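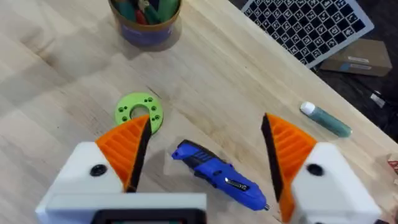
drimside_712
Putting the last pieces together for a lamp I'm building for the hallway, and I can't settle on screws or glue. The shade mounts on a 3D-printed ring. Mine is the lime-green one, with the small dark holes in pairs and clusters around the face. I have the blue cordless screwdriver and a small tube of glue out on the table and would like to use only one of them. Shade weighs 39 grams.

Zedon
Screws. You will want to take the shade off to clean it.

arriaga_k
Glue is fine at that weight. Screws in a thin print split the layers, and then you print it again. I've done that twice.

Zedon
They split if you drive them with a power tool. Start by hand and stop when the head touches.

Irja Räsänen
Depends on the plastic. If it's PLA and the bulb gets warm, I wouldn't trust either one for long. What bulb?

drimside_712
LED, 2 watts. PLA, yes.

Irja Räsänen
Then heat isn't a problem. Two screws on opposite sides, low torque setting.

arriaga_k
Still say glue. Sand the back of the ring first.

drimside_712
Going with screws. I'll do a test on a scrap print tonight.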